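Ticket: Elta cell, pick demo stops mid run
Raised by: Paora McKinnon
Status: open, watching
Priority: high (open day in March)

09:40 Arm halts over the bin on the second or third pick. No crash, just sits there. Restart clears it, then same again.

10:05 Speed was left at 600 from the Balach visit. Dropped it, still halts. Put back to 600 so we're only changing one thing at a time.

10:30 Checked clamp on the bin. Tight. Cables at wrist look ok, nothing pinched that I can see. Gripper opens and closes fine by hand from the pendant.

11:15 Log says timeout waiting for grip signal. Segura had the same on theirs, they said to lengthen the wait. Was 2 seconds, now 15. Bit long for visitors to stand watching but it will do for testing.

11:50 Running again with mixed blocks, reds first. Long ones near the wall are the akward ones, fingers haven't much room there.
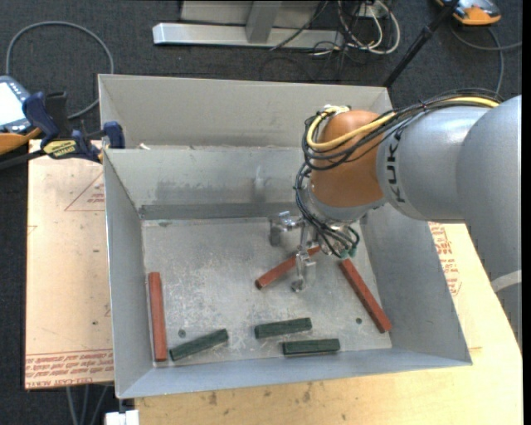 Elta cell, KUKA arm in the bin, three red and three green blocks.

12:20 Got through two full bins without a halt. Not calling it fixed. Want it run all afternoon before the school groups get anywhere near it.

To do: reseat gripper connector, save the program under a new name, tell Pestska thier slot may move. Barrier tape still not here

Last updated: 12:34

Recent tickets
Pestska conveyor, belt drifting left
Balach visit, sound off on lobby screen
Segura loan gripper, return date
Open day, extra sockets for hall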